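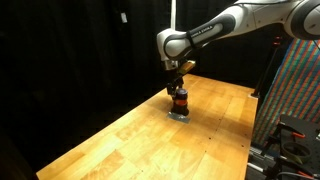

Care of Butcher-Block Tops: Varnished and Oiled

The method depends on the finish. A varnished top carries a film that keeps water out of the wood. An oiled top has no film, and the oil sits in the grain. Oil applied over intact varnish does not soak in. It stays tacky and collects dust.

Identifying the finish

Place five drops of water on a clean area away from the edge and leave them for 15 minutes. Beads that hold their shape indicate varnish or another film finish. A dark spot under the water indicates oil or bare wood. Test a second area near the sink or the main work position, where a film wears through first.

Daily cleaning

Wipe along the strips with a cloth wrung out in warm water and a little dish soap. Follow with a second cloth and plain water, then dry. Do not use scouring powder, ammonia or undiluted vinegar on varnish. Crumbs and grit go off with a soft brush before any wiping.

Small containers and bottles

Cans, jars and capped bottles leave rings when the base is damp. Stand them on a flat metal plate or a coaster. Lift the plate once a day and dry underneath, as water trapped between metal and wood leaves a gray or black mark, worst on oak. Check the underside of a cut plate for burrs and take them off with a fine file. Do not slide a loaded plate across the top – lift it.

Removing a white ring

White rings are moisture in the finish. Lay a dry cotton cloth over the ring and pass a warm iron across it, no steam, for 5 seconds at a time. Check between passes. Stop if the varnish softens or smells.

Removing a black ring

Black rings are in the wood, and the varnish has to come off first. Sand the full length of the affected strip, not a spot, then treat with oxalic acid wood bleach according to the label. Wear gloves and eye protection. Rinse, dry overnight and sand lightly before refinishing.

Small holes

Old screw holes and pinholes let water under the film. Vacuum them out, fill with a wax stick or wood filler matched to the lighter strips, and level with a plastic card. Filler matched to the dark strips tends to show. Screws still in use should be backed out, waxed and refitted finger-tight plus a quarter turn.

Recoating

Scuff the old varnish with 220 grit, remove dust and apply a thin coat along the grain. Leave it 24 hours at normal room temperature before the second coat. Afroza Nanayakkara wrote in to recommend thinning the first coat by one part in ten – this works with oil-based varnish only. Keep heavy items off for a week.

Low side light shows missed areas better than a ceiling fixture.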